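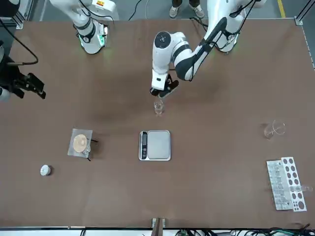

What does a school or club have to pay for when it buys a robot arm?

The arm is the biggest cost, but the money also has to cover the gripper, the table, the cables, the things the robot will pick up, and repairs later on.

Think of getting a pet rabbit. The rabbit has a price, and so do the hutch and the food. Grown-ups who buy robots write all of these in a list called a budget. A budget says what you need, what it costs and who will pay.

Tincuța Ardeleanu plans the spending for the science workshop at Brutholm. Her list has two parts. The first is for things bought once, such as the arms and a strong table. The second is for things that wear out or break — finger pads, cables, glass beakers. She looks at the second part every April.

One arm or two?

A robot with one arm can pick up a cup and put it down. With two arms, one can hold a bottle still while the other turns the lid. Two arms cost more, take up more room and need more time to set up. Before you choose, write down the jobs you want done. If every job needs only one hand, one arm will do.

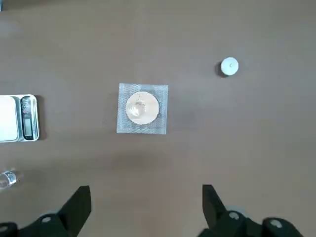

A small glass beaker on a wire gauze, with the gripper's two fingers nearby.

Small things on the list

Science jobs need science equipment. Scales, beakers and racks cost far less than a robot, but they still go in the budget. It helps to buy spares of anything made of glass.

Here is part of a plan, with the prices in pounds:

Table and fixings: 411
Scales, glassware and spares: 378
Repairs fund: 2,558

Can you add up the three lines? You should get 3,347. The arms have their own page in the plan.

Try it yourself

Choose a job for a robot, such as sorting pencils. List everything it would need, then mark each thing "buy once" or "buy again". Ask an adult to help you look up some prices.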